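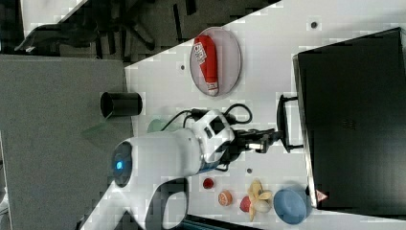 Can a small lab get the Istau teleoperation kit going without a dedicated engineer? Most small labs can, as long as one person is happy editing a config file and has an afternoon to spare.

**4.2 Living with the kit**

I'll admit I went into this part of the review a bit grumpy, because the last kit we tried (the Mazza, see Section 3) ate most of August. Istau was a nicer time! The gripper driver loaded on the first go, and the blue light on the arm's joint cap became the thing I looked for before touching anything. For the tabletop task we stuck with a kitchen-style layout like the one in Figure 2: a plate, a cup lying on its side, a bowl, fruit, and a black box with a handle for the gripper to go after.
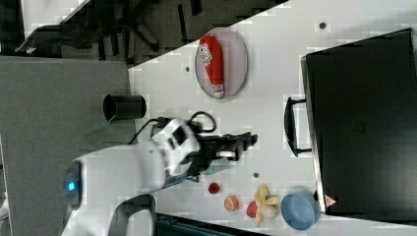

**Figure 2.** Tabletop layout for the handle task, gripper open over the work surface.

Calibration is where I got stuck. The manual says to run it once per session, but Leena Heinonen and I kept seeing the grasp point drift on handles, so we ended up redoing it every 15 trials (annoying, but it's a short script and you can drink coffee through it). Rototbridge, who sell the support plan, answered our emails within two days and sent a patched Fanow plugin that handled the drift a lot better. I'd still like a proper log viewer. Right now you get a text file and a lot of scrolling, and the timestamps are in a format I had to convert by hand.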